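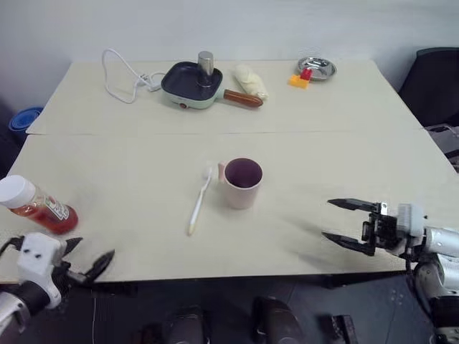
How to Check the Age of an Old Church Before You Believe the Sign

Updated September 2019

Most old churches have a date posted somewhere near the door, and most visitors read it, take a photo of it and go home believing it. I used to do the same. Then I started comparing the sign with the guidebook, and the guidebook with the stonework, and I stopped trusting any of them on their own.

The steps below need no training and no special access. You need an afternoon, a notebook, a small flashlight and some patience with gift shop staff.

Step 1. Write down exactly what is claimed

Copy the wording, including the slippery parts. "Founded in" is a different claim from "built in," and "a church has stood on this site since" tells you nothing at all about the walls you are looking at. The leaflet at Wulbridge says the church "dates back to Norman times." There was a Norman church at Wulbridge. It burned, and the one standing there now shares a hilltop with it and very little else.

Step 2. Walk all the way around the outside

Do this before you go in, while your eyes are fresh. Start at the east end if you can get to it, where the older work often survives. Look for vertical joints where two stretches of wall meet without the stones being knitted together. Look for a change in the size or color of the blocks. Look for a blocked doorway, or the slanted scar of a lower roof on the side of the tower.

Each of these usually means a separate building campaign. If you find three of them and the sign gives one date, the sign is leaving something out.

Step 3. Date the windows, then doubt your answer

Every beginner's book has the same chart: round arches early, pointed arches later, flowing tracery later still. The chart is fine as far as it goes. The trouble is that windows were the first thing people replaced when money came in, and Victorian restorers loved putting back the style they thought ought to have been there.

Check the edges of the carving. Medieval stone that has faced the weather for centuries tends to be soft and a little irregular. If the molding is crisp and every repeat matches, suspect a replacement until something persuades you otherwise. Sheltered carving can stay sharp for a very long time, so don't hang a whole theory on one window.
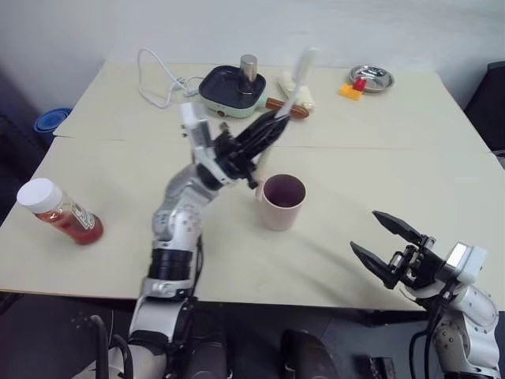 Restoration firms muddy things further. Swanepoel recut most of the west front at Trolldale, and did it well enough that two recent guidebooks praise the "original" carving. The firm's own report says plainly which stones are new. It is in the county record office, and as far as I can tell neither guidebook writer asked for it.

Step 4. Look up

Roofs get less attention from restorers with an eye on visitors, so they can be more truthful than walls. From the nave, use the flashlight to look for empty slots in the beams. Those suggest reused timber, and reused timber is a trap: tree-ring dating will tell you when the tree was cut, which may be long before anyone put it in this roof.

If a leaflet mentions tree-ring dating, find out which beams were sampled. One beam from the north porch doesn't date a nave.

Step 5. Be careful with apps and audio guides

I tried the Pluma guide at both churches. The narration is pleasant and the map works. As evidence it is close to useless. No sources are given, and at Trolldale it repeats the printed leaflet almost word for word, mistakes included. Two sources that copy each other are still one source.

The same goes for impressive numbers. Pluma says the Trolldale organ has 3476 pipes. Maybe it does. A figure that exact sounds as if somebody checked, and I have not found any record that anybody did.

Step 6. Find the paperwork

Ask at the church first, then at the county record office or local library. What you want:

Building accounts, if any survive.
Permits or petitions for alterations.
Architects' reports from any restoration.
Old engravings, with caution. Artists tidied things up and added spires they felt were missing.

Call ahead. I went to the record office in February and found the reading room closed for its annual stocktaking.

Step 7. Write your own version

Give each part of the building its own date range, and put next to it the reason you think so. Mark guesses as guesses. My note for the Wulbridge tower covers a span of almost 200 years, and I have been told that this is no help to visitors. It is still the best the evidence allows, and I would take it over the single tidy year painted on the board outside.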